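**FOR RELEASE 5 April 2019**

# Girndale's Old Laundry Reopens in August as a Place to Mend, Wash and Learn

Hi, Hélène Paquette here. I run Probert, the little textile workshop on the hill in Girndale, and I've been told that press releases are supposed to be written as if by someone else, with me quoted in the second paragraph saying I'm thrilled. I tried it that way and it sounded like a bank. So you're getting it straight from me, and you're welcome to quote any of it.

The news: this August we're moving into the old Zondorcombe laundry on the river side of town, and we're opening it to everybody. There'll be a mending room, a wash room with proper deep sinks, a cutting room and a cloth library (more on that in a minute, it's my favorite part). Anyone can walk in with a ripped sheet or a coat with no lining left and get help fixing it. You do the sewing. We sit next to you and stop you when you're about to do something you'll regret.

If you grew up in Girndale you already know the building. It's the long brick one with the sawtooth roof, and it washed the linens for every hotel between here and the coast until the hotels started sending their stuff out of state. It's been shut for 19 years. The roof was better than we feared and the drains were a lot worse. The first time we ran water into the main sink it came up through the floor in the next room, and I stood there in my good boots watching it arrive.

We signed the lease in the fall and have been at it since then, evenings mostly. The floors are done and so is the wiring. The big north windows have been reglazed by a very patient man who I think is glad to be finished with me, as I kept changing my mind about which ones should open. (All of them, in the end. Steam has to go somewhere!)

## What we'll be doing in there

The program is called Prillen, which was my grandmother's word for the fuzz that comes up on a wool sweater. I've never found it in a dictionary and I suspect she made it up. She'd sit with a sweater over her knee, picking the prillen off and telling you about the neighbors, and that's pretty much the mood I'm going for.

Prillen has been running out of our current workshop since last year, and we've outgrown it so badly that people have been sewing on the stairs. In that time 165 people have come through the beginner mending course. Some of them had never threaded a needle. One woman brought her late husband's work shirts and turned them into a quilt over the winter, and I'm not going to say more about it because I'll get weepy and this is supposed to be professional.

Cotton is where everyone starts. I'm stubborn about this. People come in wanting to darn a cashmere elbow on their first night and I hand them a piece of plain cotton instead, something that's been washed a hundred times and won't fight back. You learn what a worn thread feels like compared to a sound one. You learn to find the grain with your thumbs. After a few sessions you can go and ruin all the cashmere you want.
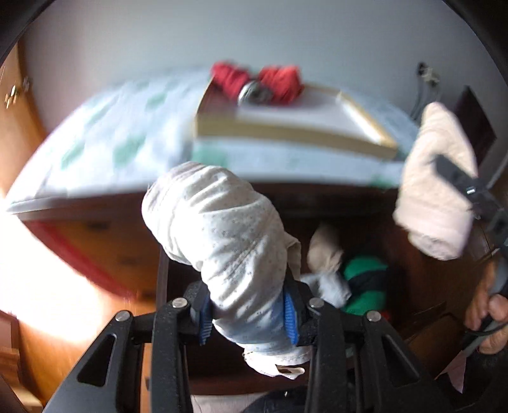 After cotton we go to linen, which is bossier, and then wool, and then whatever you've been hiding at the bottom of your closet. The new building means we can run two courses at once, one for beginners and one for people who want to get into reweaving and invisible repairs. Defne Kırmızıgül is teaching the second one. Defne trained as a carpet restorer and has the steadiest hands I've ever seen, and she's also a much nicer teacher than I am. When I asked her for a quote for this release she said, "Tell them to bring their reading glasses." So, bring your reading glasses.

## The cloth library

Okay, the good part. For years I've been saving fabric: ends of bolts, old tablecloths, curtains from houses being cleared out, hotel sheets with the laundry marks still stitched into the hem. It started as one shelf and then it took over my spare room, and then my sister's garage, and my sister has been very decent about it.

When Defne and I finally cataloged the lot this winter it came to 3371 pieces. Every one now has a card with the fiber, the weave and where it came from, if we know. When the library opens, you'll be able to bring in your torn thing, lay it on the table, and go through the drawers until you find a patch that matches in weight and color. Patches are free. If you take one, we'd love it if you brought us something back someday, but I won't be chasing anybody down the street.

A match matters more than people think. If you put a stiff new patch on a soft old sheet, the patch will win and the sheet will tear right along the edge of it, usually within the year. I've seen beautiful stitching fail that way, tiny even stitches that somebody clearly spent a weekend on. Old cloth wants old cloth. I say this so often that one of our students embroidered it on a tea towel for me, with the second "cloth" spelled wrong, and it'll be hanging in the new kitchen.

## Washing, which everyone skips

The other thing we couldn't do on the hill was teach washing. We had one sink and it was the same one we made coffee at. Zondorcombe has a whole room for it, with the original stone sinks along one wall (we scrubbed them for what felt like a month) and drying racks that come down from the ceiling on pulleys.

I'd say more than half of what people bring me to mend wouldn't have needed it if it had been washed differently. Too hot, too much soap, too long in the dryer. So there'll be a short evening class on that too, covering stains, soaking, wool, and how to dry a sweater without ending up with shoulders like a coat hanger. It's the least glamorous thing we teach and I'd make it compulsory if I could.

## The practical bits

The doors open in August, and I'll send the exact day around as soon as the last inspection is signed off. We've got the fire doors still to come and I've learned not to promise anything that depends on a fire door.

The mending room will be open to drop-ins in the afternoons and for two evenings a week. Drop-ins are free, with a jar by the door if you feel like it. The courses cost money but we keep a few places back for people who can't pay, and you only have to ask. You don't need to tell us why. Machines, needles and thread are all there. Kids are welcome if they come with a grown-up who's going to keep an eye on the scissors.

The ground floor is step-free from the street all the way through to the wash room. The cloth library is upstairs, and until the lift goes in we'll bring drawers down to you, so just holler.

We're also looking for old laundry workers. If you worked at Zondorcombe, or your mom or your uncle did, please come and see us before we open. I'd like to know what the rooms were called and where the big press stood, and there's a row of numbered brass hooks in the back hallway that we've all got theories about. Photos would be wonderful. We'll copy them and hand them right back.

## For reporters and editors

You can come and look around any time before August, with a bit of notice so I can sweep. Defne is happy to talk about restoration and reweaving. I'm happy to talk about everything else, at length, as you may have guessed. If you'd like to try a repair yourself while you're at it, bring something torn and leave an hour free. Wear shoes you don't mind getting dusty, the plasterers are still in.

Probert is a textile repair workshop in Girndale. We mend household linens and clothes for customers and teach other people to do the same through the Prillen program. The workshop on the hill stays open as usual until the move, so if you've got something waiting for you there, please come and pick it up before I have to carry it down to the river.

**Contact:** Hélène Paquette, Probert, Girndale. Call the workshop or stop by, and knock hard if the sewing machines are going.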